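Asbestos Claim File Inspection Checklist, With Comments
Wudora Claims Support, Drarkville office
Revised April 3, 2022

Use one copy of this checklist for each claimant file before it goes to a bankruptcy trust. Mark each line Yes, No or N/A and write in the comments. A file with any No in Part A stays in the office.

PART A — CLAIMANT AND DIAGNOSIS

1. Full legal name matches on the claim form, medical records and ID.
Comment: Maiden names and suffixes cause most of the mismatches we see. A name affidavit is fine if the form is signed and dated.

2. Diagnosis is stated by a physician, with the date of first diagnosis.
Comment: A radiology report alone is not a diagnosis. Check the category claimed against the wording used by the doctor.

3. Pathology report attached, if the claim is for mesothelioma or lung cancer.
Comment: All pages. Fax headers often hide the fact that page 2 is missing.

4. Death certificate and letters of administration attached, if the claimant has died.
Comment: Letters from some counties expire. Look at the date before marking Yes.

PART B — EXPOSURE

5. Work history lists employer, site, trade and years for each job.
Comment: "Various sites" is not accepted. In the Negash plant files, the boiler house and the bagging line count as separate sites.

6. At least one job falls inside the exposure period set by the trust.
Comment: Compare with the site list in the binder. The old list had 554 entries and should have been thrown out in January. Use the current one.

7. Product identification is supported by an affidavit, invoice or deposition.
Comment: Coworker affidavits must say how the coworker knows. Buna pipe covering was sold under more than one label, so copy the label name exactly as the witness gives it.

8. Social Security earnings record attached.
Comment: Order early. We have had files sit for 6 months waiting on this one item.

PART C — DEADLINES AND OTHER CLAIMS

9. Filing deadline calculated and written on the front of the file.
Comment: Two people do the calculation separately. If the dates differ, use the earlier one until an attorney decides.

10. Plan status checked if the trust is not yet paying.
Comment: A confirmed plan can still be under appeal. Tell the claimant that payment may be delayed, and do not give a month.

11. All other trust claims and lawsuits disclosed.
Comment: Ask again at signing. People forget small settlements.

PART D — STORAGE OF PAPER FILES

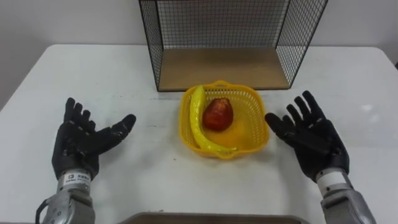
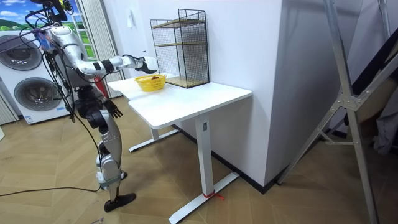
12. Original documents are logged in and kept apart from working copies.
Comment: Originals go in the locked cabinet at the end of each day. Signed forms waiting for a notary may stay out during office hours in an open-fronted wire mesh box like the one on the white table, as long as every sheet is in a labeled folder. Loose X-ray films do not go in the box — they bend.

13. Scans are readable and saved under the claim number.
Comment: Open the scan and read it. A file size is not proof that it worked.

14. Retention date entered.
Comment: Closed files are held for 6 years from last payment, and longer if a lien is open.

Inspected by: ____________
Second check: ____________
Items returned to claimant: ____________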